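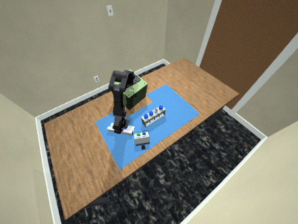 Simulation Track, Spring Term: Gallery

Caltemstead Robotics Course, page updated Fri 21 June

The simulation track of the course ran alongside the hardware track this term and used the same task list. Students worked in a rendered copy of the bench room: one arm on a green base, a wood table, a blue mat, and a set of white modules with buttons and knobs. The modules can be moved between episodes. The arm cannot.

Each team wrote a controller, recorded trial episodes and submitted a log with its code. The final evaluation was 500 episodes per team with the module positions drawn from a list the teams had not been given. Teams were allowed 14 days between the release of the scene files and the code freeze. The scene loader is called Ikaden and was written by an earlier year of the course. The controller template is Dolan, now in its second version. Both are in the course repository under the usual login.

Notes on the setup

The arm is commanded in joint space. Teams that wanted Cartesian targets had to supply their own inverse kinematics or use the solver included in Dolan, which is slow near full extension and does not check for self-collision. Two teams replaced it. One of them put the old solver back during the last week after finding that its replacement flipped the elbow on a small number of targets behind the center line of the mat.

Contact parameters were fixed by the course and could not be edited. The gripper fingers are rigid. A button press is registered when the cap travels past a threshold, and the press is logged with a time stamp and the peak contact force. Pressing harder than the limit ends the episode and scores zero. This rule caused more lost points than any other in the first round of trials, and most teams responded by lowering the approach speed over the last part of the descent.

Lighting was randomized in the evaluation set. Light direction and intensity change from episode to episode, and shadows are rendered. Teams using color thresholds for button detection were told in the first week that this would be the case. Several used thresholds anyway and then spent the second week tuning them. The better results came from a small detector trained on 2,000 rendered stills, with hue jitter applied at training time.

The gallery

The modules stay on the blue mat in every layout, but their order and angle vary. The wrist and gripper can hide part of a module's top once the arm is down, so a controller that looks again late in the descent may lose its target. The working solution for most teams was to detect from a raised pose, store the target, and descend without updating it. 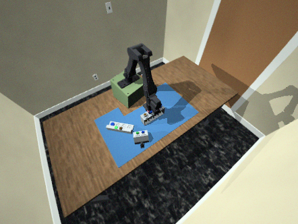 Arvid Aasen wrote in after the first version of this page went up to say that storing the target only holds if nothing has been touched yet. In his team's logs, he said, the second press of a sequence missed more often than the first, and the cause was a module that had been nudged by the first press. His team went back to the raised pose between presses and accepted the extra time. He asked that this be added for next year's students, along with the advice to log the module pose at every step and not just at reset.

The point is a fair one and has been added to the task sheet. The time cost of a return to the raised pose depends on the joint speed limit, which will stay as it is for the next run of the course.

Task list as run

Single press. One named button, any module. Scored on completion and on peak force.

Ordered press. Two named buttons in a given order, on the same module or on different ones. A press on any other button ends the episode.

Relocate. Grip a module, lift it clear of the mat and set it down at a given pose. Scored on final position and angle. Dropping the module from above the height limit counts as a failure even if it lands in tolerance.

Free sequence. The team proposes its own sequence in writing before the freeze and is scored against its own proposal. Proposals had to state a stopping condition. Those that did not were returned once for correction.

Results

The full table is on the course site. Brilska was the highest scoring entry overall and lost most of its points on Relocate. Its controller gripped the long modules at the middle and closed in two stages, with a short pause between them to let the contact settle. The team's log shows 34 failed episodes in that task, nearly all of them angle errors at release. A wrist correction before opening the fingers would probably have recovered part of that, and the team says so in its own report.

The lowest scores were in Ordered press, across all entries. The common fault was a path planned in a straight line between the two targets with too little clearance over the modules in between. Adding a lift waypoint fixes it. The waypoint is described in the Dolan notes, in the section on approach and retreat, and students are asked to read that section before the next freeze.

Known issues

The reset function in Ikaden sometimes leaves the gripper with a small residual velocity. Step the simulation until the joint velocities fall below the threshold before starting the episode timer.

Rendered stills are saved with the color channels in a different order from the one the detector template expects. The conversion is one line, and it belongs in the data loader. Teams that put it in the training script got good training curves and poor evaluation scores.

Episode logs grow quickly if contact forces are written at every physics step. Write them at control rate unless you are debugging a grip.

Using the material

Stills on this page may be used in student reports with credit to the course. Scene files are for enrolled students only. Corrections to the text go to the course inbox with the page title in the subject line. Code corrections go through the repository as usual, one issue per fault, with the episode seed included.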